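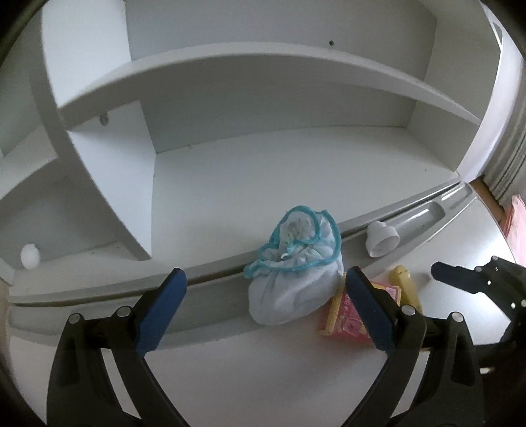 Figure 4. Tidying task at Flollalside: open gripper fingers either side of a white pouch with teal trim, at the front of a shelving unit.

Before April, the 47 cleaning staff at Flollalside did one kind of work. They went from room to room with a trolley and a list. Under the Varmont plan, part of each shift is now spent showing tidying tasks with hand-held grippers, and the recordings are used to train the machines that are meant to take over the lighter jobs. We logged 2964 recordings over the study period.

Staff told us that soft items slowed them down most. A pouch can be picked up by hand without a thought, but with two stiff fingers the worker has to decide where to take hold and how far to open them. Several described this as going back to being a beginner. Salamatu Idahosa, a shift lead, put it this way: "I know where everything goes. I had to learn how to get it there again."

Pay did not change with the new duties. Recording time was capped at 50 minutes per shift, and room targets were lowered to match - though only after the staff asked for it.

34 shares 6 comments
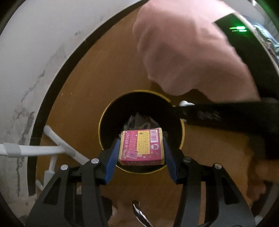 4.3 Deciding what is rubbish

Figure 5 shows a pink and yellow snack box held between the fingers over a round bin. The grip is the easier part of the task. What staff raised in interviews was the judgement that comes first: whether a packet left in a room is finished with. On ordinary shifts they settled this by lifting it, looking inside or asking a colleague. None of these checks was in the written task steps supplied by Mollah, and 378 recordings were marked by staff as ones where they would have wanted to check.

Workers also shared the job differently. Where two people recorded together, the talk between them was mostly about the tools and less about the room. Some liked the company. Others said they missed working at their own pace, and two asked to go back to full cleaning shifts. The Genthorpe site, which started later, let staff choose from the outset.

Search this journal Go Advanced search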